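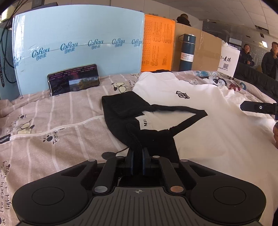
White shirt with black collar and placket, collar twisted open.

Folding and storing collared shirts: frequently asked questions

Last updated February 2021

Can I fold on a bed?
Yes. Pull the bedspread tight first. Zippers and tags in the cover leave ridges under the shirt, so work to one side of them where there is room.

The collar is twisted. Do I fix it before or after folding?
Before. Lift the placket at the top button, let the collar drop into its natural roll, then lay it down with the points level. A collar folded while twisted takes a crease along the stand that usually needs steam.

How many buttons should be fastened?
3 is enough for short plackets: top, middle, bottom. On full-length plackets fasten the top one and every second one after it.

Does a contrast collar need separate treatment?
Only in the wash. Black trim on white fabric should go in cold, with similar items, and come out of the drum as soon as the cycle ends. Dry it flat – a wet black collar resting on a white body can leave a gray line. Test new garments on the inside of the hem.

Which fold do you recommend?
Face down, sleeves in, sides to the center, then thirds from the hem. The Nistberg shelf insert takes a folded width of around 14 inches. Wider than that and the stack leans.

Where should the neck label end up?
Inside, lying flat and centered. A label turned sideways means the back of the neck is not straight.

Will folded shirts fit the Gunn drawer divider?
Adult sizes fit if the last fold is made in half instead of thirds. Children's sizes fit either way.

What replaced the Nenar folding board?
Part 896 in the Pandgate list. The hinge spacing is the same. Boards bought before August have the older clip and do not accept the new side panels.

Can I leave shirts folded over winter?
Yes, if they are clean and fully dry. Refold along different lines when you take them out to air.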